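**Student Teams to Present Simulated Robot Picking Project at Hullden Technical College**

*October 2022*

Hullden Technical College announced today that students in its Jindar Robotics Club will present their simulated picking project at the college's annual engineering open house. The project asks each team to program a robot arm to pick up a small red box from a tabletop and set it down on a green pad, working entirely in simulation. 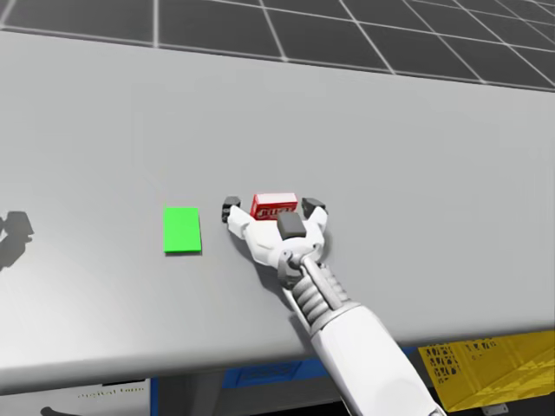 **Chaltu Yilma**
Communications Officer, School of Engineering

The club began the project in March with 96 students, many of them in their first year. Teams of three share the programming, the testing and the written report. Each team must complete 200 graded runs before its work is accepted for the open house.

"Students learn a great deal from a run that fails," said Etenesh Woldegiorgis, faculty adviser to the club. "They go back to the log, change one value and try again – and they have to explain that change in writing."
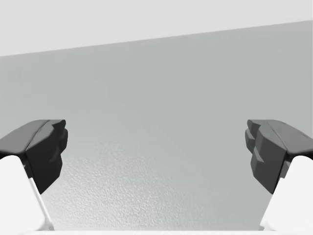 Grading covers the approach, the grip, the placement and the return of the arm to its starting position. Teams may use either the full view of the table or the close view from the gripper when they prepare their reports, and most have chosen to submit both.

Software for the project was written by a group of senior students led by Getachew Fikre and is known on campus as Katik. It runs on the computers in the engineering library, where club members may reserve evening sessions.

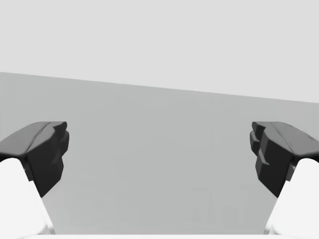

The School of Engineering has set aside $1,000 for the club's next round of work, which will add boxes of different sizes. Tsehay Adugna, head of the school, said the course team also plans to offer the exercise to students outside the club.

The open house is free and open to the public. Schools that wish to bring a group should write to Wubit Jemal in the Office of Outreach, Hullden Technical College.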